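Subject: Re: [greenwood-makers] Which finish for small trays and boxes?

On the Greenwood list in July, a member wrote:

> I've got a stack of little maple catchall trays ready for finish and
> I keep going back and forth between oil and a hardwax. They'll hold
> keys and coins mostly, maybe a piece of fruit. What are people using,
> and how fine do you sand before it goes on? My last batch felt fuzzy
> a week later.

Oh, I love this question! I've just come off a run of 139 small pieces (trays, lidded boxes, a few ring dishes) and I tried both finishes side by side, so I have opinions.

The fuzz first. I'd bet it's raised grain. Wipe the bare wood with a damp cloth after your last sanding, let it dry overnight, then knock it back very lightly with the same grit. I stop at 300 and the maple comes out like river stone. Going finer made the hardwax sit on top and streak, especially on the inside corners.

For keys and coins I'd go hardwax every time. My test tray from the Tenex shelf has had a ring of keys dropped in it since spring and all it shows is one shiny spot. Oil looks richer on walnut, though, and it's so easy to freshen up that I still use it for anything that lives on a kitchen table.

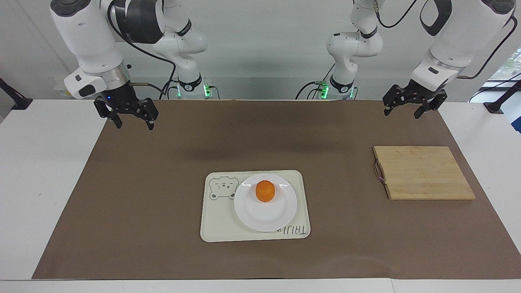
What I do now, start to finish

1. Ease every edge by hand before any finish. The rims too, and the underside, where fingers go when you lift it.

2. Damp cloth, dry overnight, light sanding.

3. Hardwax in 2 thin coats, buffed hard after each one. I mean really thin, you'll think you missed half of it.

4. Felt or cork on the bottom once it has cured. I cut mine a hair small so it can't peek out.

The Tastine boxes got oil inside and out and I regret the inside, they smelled like a paint shop for ages! Shellac in there next time. Has anyone lined the deeper Idance ones with wool felt? I have 211 blanks waiting and would love to see how you handled the corners.

Happy sanding, and please post the maple ones when they're done!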